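4.2 Does the bowl matter?

Much of the advice on household egg storage treats the container as settled. Eggs go in the carton, the carton goes on a shelf, and anything else is decoration. We found the evidence for this thinner than its popularity suggests. The Itthorpe survey, which is cited more often than any other, asked people where they kept eggs and whether they had thrown any away in the past month. It did not ask how many eggs they bought. A household that goes through two dozen a week will throw out more than one that buys six, whatever it keeps them in, and the survey cannot tell the two apart.

Our own kitchen visits in Flustville covered 328 households. Of these, 276 kept at least some eggs out of the carton at some point between buying and cooking. That figure should be read with care. It lumps together people who store eggs in a bowl all week with people who set a few out before baking, and our visit sheet had a single box for both. We noticed the problem only after the February round was finished. The second round used a corrected sheet but reached 200 of the original households, and we do not know how the ones that dropped out would have answered.

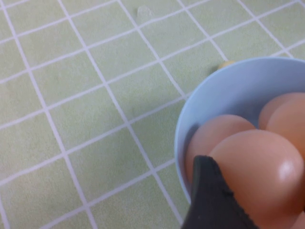
Page last modified: Monday, 16:40

Figure 2. Brown eggs in a light blue bowl on a green tablecloth with a white grid.

Figure 2 shows the kind of arrangement we coded as "open bowl, table." The code records the container and the surface it stands on. It says nothing about how long the eggs have been out, and a bowl like this one would get the same code at breakfast as it would after three days. Several earlier papers draw conclusions about freshness from exactly this type of record. We do not think they can. The four eggs in the figure rest directly in the bowl, with the shells uncovered, and that is as far as the code will take us.

A second claim deserves some doubt as well. Dimitriou's kitchen guide holds that a bowl in plain sight gets used up faster, on the grounds that people cook what they see. It is a pleasant idea and it may be true. In our data, open-bowl households did report using their eggs sooner, but they also reported cooking at home more often, and once we compared only households that cooked daily the gap shrank to something we would not want to defend. The Merkix storage trial found a larger effect. It also supplied its bowls free of charge and told people what they were for, so it is hard to say whether the bowl or the attention did the work.

Surface was recorded at every visit and turned out to be of little use. Tablecloths, bare tables and counters all appear among the open-bowl households, and we could find no pattern linking any of them to breakage or waste. Breakage in particular was so rarely reported that we have dropped it from the tables. People may forget a cracked egg, or they may cook it and not count it as broken.

We therefore report container type in Section 5 as background only.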